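Weston Readers > Family Math > Unit 2 > Chapter 5

December, by the Flustus Home Learning desk

Chapter 5. Games That Go Around the Bend

I grew up on race games. We had one folded inside a cookie tin, and by the time I was ten the creases had worn right through two of the squares (you just had to remember what they said!). I still think it's the nicest way into adding on, and I've played more than 305 rounds with kids who swore they hated math.

In this chapter we'll play, then talk, then write a little. You'll need a paper track, a die, and a playing piece for each person. Clear the table first and flatten the paper with your hand. Before anyone rolls, let your child run a finger along the whole path and say the numbers out loud, bends and all. Mine always speeds up near the finish!

One thing to watch for: kids love to count the square they're already standing on. Say "hop" on the first move and it mostly fixes itself. I like a metal plate close by too, for rolling the die into. It makes a wonderful racket. 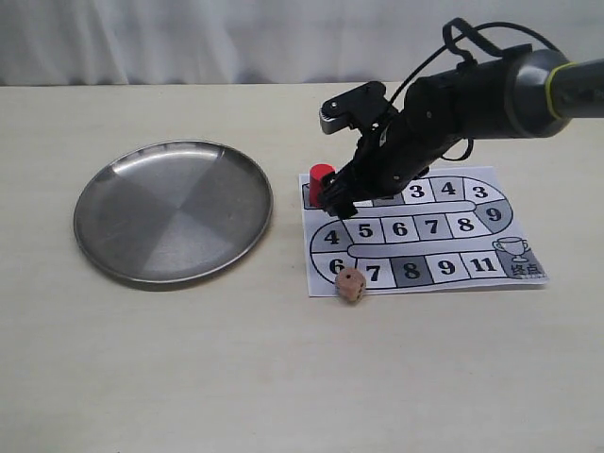

5.1 Before the First Roll

Put your piece on the starting square and ask, "If I roll a 4, how many hops do I make?" Let your child answer before you touch anything.

Weston Readers | Contact | Copyright Tano & Kumsa | Back to top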